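## How to look up an old rail spur and walk it

Zurton grew up around the Admasu brickworks, and most of the spur lines that served it were lifted long ago. Their routes can still be traced if you start with paper and leave the walking until last.

1. Get the 1:2,000 town sheets from the Navilham library. Ask for sheet 31 first - it covers the works and both sidings.
2. Lay tracing paper over the sheet and mark the rail line, the bridges and any street that bends for no clear reason.
3. Put the tracing over a current street map at the same scale. Line up two old churches or road junctions, not houses.
4. Write down each place where the line crosses a public road or path. Skip anything on private land.

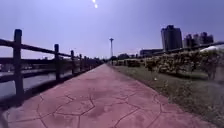
*Zundcombe Local History Notes, No. 157*

Walk the route in short pieces, five blocks or less at a time. Look for long, even grades, back fences set at an angle to the street, and brick walls with one rounded corner.

August is a poor month for it, as the weeds hide the banks. Late winter is better.

Note the street name and the nearest house number for each find, and copy them onto the tracing the same evening. Use pencil - you will be moving some of them later.

Last checked 16/03/2024.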